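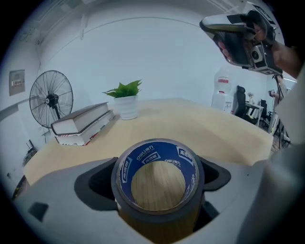 16. Juni 2019

Den ganzen Tag im Projektraum gewesen, von kurz nach neun bis zum Abendessen. Heute war die Klebebandrolle dran. Gestern hatten wir uns noch mit den Bechern aufgehalten, und die Becher sind jetzt abgehakt, jedenfalls bis Armindo Lobo sich die Aufnahmen angesehen hat.

Stand heute Abend: 681 Durchgänge. Das Ziel für Flollix sind 1000 bis zur Zwischenabgabe, und die ist vor der Klausurphase. Digby McAlister hat ausgerechnet, dass wir das schaffen, wenn wir das Tempo halten. Er rechnet allerdings immer ohne Pausen und ohne Speicherkarten, die voll sind. Die von meinem Greifer war um elf voll, und ich habe es erst gemerkt, als ich schon eine Weile weitergemacht hatte. Diese Durchgänge zählen nicht, ich habe sie in der Liste durchgestrichen.

Zur Rolle. Stehend ist sie schwieriger als liegend. Wenn sie auf der Seite liegt, gehe ich von oben ran und die Finger legen sich außen an, das ist fast wie bei den Bechern. Wenn sie aufrecht auf dem Tisch steht, rollt sie weg, sobald ein Finger früher ankommt als der andere. Am Vormittag ist mir das dauernd passiert, einmal bis zur Tischkante. Am besten geht es so: langsam von vorne, die Rolle mittig zwischen die Finger nehmen, kurz warten, dann schließen. Das Warten habe ich mir nach der Mittagspause angewöhnt. Digby findet, dass man das Warten später in den Daten sieht und der Arm es dann mitlernt. Kann sein. Mir ist ein Arm, der kurz wartet, lieber als einer, der die Rolle durch den Raum schiebt.

Wir haben uns darüber ein bisschen gestritten, aber sachlich. Er meint, die Bewegung soll flüssig sein, weil im Versuchsprotokoll »natürliche Geschwindigkeit« steht. Ich meine, natürlich ist, was man mit diesem Ding in der Hand eben macht. Wir haben es als offene Frage ins Laborbuch geschrieben. Armindo soll entscheiden.

Noch eine Sache, die ich nicht vergessen will: Die Rolle hat innen den blauen Kern mit der weißen Schrift, und man kann durch das Loch den Tisch sehen. In der Auswertung vom letzten Versuch hatten wir das Problem, dass unser Programm bei offenen Gegenständen den Rand nicht sauber gefunden hat. Bei der Rolle könnte das wieder so sein. Ich habe in die Liste eine Spalte »Loch sichtbar ja/nein« eingefügt. Digby hat sie umbenannt in »Innenseite sichtbar«. Von mir aus.

Mittags waren wir bei Henriques, der Mensa gegenüber ist es zu voll und zu laut. Nudelauflauf. Digby hat erzählt, dass die Gruppe aus Kistville ihr Projekt auf Schubladen umgestellt hat. Die nehmen gar keine losen Gegenstände mehr. Beim Treffen im August in Kirness sollen beide Gruppen vorführen, und ich bin nicht sicher, ob man Schubladen und Klebebandrollen überhaupt vergleichen kann. Die Schubladen sehen bei der Vorführung bestimmt besser aus, da geht etwas auf und alle nicken. Bei uns wird eine Rolle hochgehoben und wieder hingestellt.

Am Nachmittag kam Armindo für eine halbe Stunde vorbei. Er hat sich hinter mich gestellt und zugeschaut, und prompt habe ich danebengegriffen. Danach ging es. Er hat drei Dinge gesagt, die ich mir notiert habe. Der Greifer soll am Anfang jedes Durchgangs wirklich ganz offen sein, auch wenn es lästig ist. Der Hintergrund darf sich ruhig ändern, also die Bücher mal links, mal weiter hinten, die Pflanze auch mal weg. Und wir sollen mehr Durchgänge aufnehmen, bei denen es schiefgeht, und sie nicht einfach löschen. Das letzte hat mich geärgert, weil ich die ganzen weggerollten Rollen vom Vormittag schon aussortiert hatte. Zum Glück lagen sie noch im Papierkorb des Rechners. Es waren 18. Ich habe sie in einen eigenen Ordner verschoben, der jetzt »daneben« heißt.

Zur Frage mit dem Warten hat er gesagt, wir sollen beides machen, die Hälfte mit und die Hälfte ohne. Also noch mehr Arbeit, aber es ist wenigstens entschieden. Digby hat so getan, als hätte er gewonnen. Ich auch.

Danach haben wir den Tisch umgeräumt und neu angefangen. Die beiden dicken Bücher habe ich aus dem Regal im Flur, keiner von uns hat hineingeschaut. Der Topf mit der Pflanze ist leichter, als ich dachte, den muss man beim Umstellen festhalten. Ich muss daran denken, sie zu gießen, das macht sonst keiner.

Der Arm tut mir weh, genauer gesagt der Unterarm, innen. Nach etwa 25 Durchgängen am Stück wird der Griff schwer, und dann werden die Bewegungen schlampig. Ich habe mir den Ärmel über das Handgelenk gezogen, das hilft gegen das Scheuern, gegen das Gewicht hilft es nicht. Morgen will ich öfter wechseln: einer greift, der andere führt die Liste, und dann tauschen. Digby macht das heute schon die ganze Zeit mit sich selbst aus, der setzt sich einfach hin, wenn er nicht mehr kann.

Beim Übertragen am Abend dann noch Ärger mit den Dateinamen. Die Uhren der beiden Greifer gehen nicht gleich, meiner geht vor. Wenn man nach Uhrzeit sortiert, rutschen meine Aufnahmen zwischen seine, und die Zuordnung zur Liste stimmt nicht mehr. Ich habe es von Hand gerichtet, das hat bis kurz vor sieben gedauert. Vor dem nächsten Start beide Uhren stellen! Steht jetzt auch auf einem Zettel an der Tür.

Was mir Sorgen macht, ist der Bericht. Wir haben bisher nur die Einleitung und ein halbes Kapitel zum Aufbau, und darin steht noch, dass wir mit Bechern und Schrauben arbeiten. Die Schrauben haben wir längst gestrichen, die waren zu klein für die Finger. Digby wollte das Kapitel überarbeiten. Ich habe heute nicht gefragt, wie weit er ist, und er hat nichts gesagt, also vermutlich nicht sehr weit. Wenn bis übermorgen nichts kommt, schreibe ich den Teil selbst und er übernimmt dafür die Diagramme.

Für morgen:
Uhren stellen, beide.
Speicherkarten leeren, bevor wir anfangen.
Rolle stehend, Hälfte mit Warten, Hälfte ohne.
Bücher nach rechts, Pflanze nach vorne.
Armindo die neue Liste schicken.
Pflanze gießen.

Zu Hause noch mit Mama telefoniert. Sie wollte wissen, was ich den Tag über gemacht habe. Ich habe gesagt, Klebeband hochgehoben. Sie hat gefragt, ob es dafür Punkte gibt. Gibt es, wenn der Bericht fertig wird. Wäsche hängt noch in der Maschine, die mache ich jetzt und dann gehe ich schlafen.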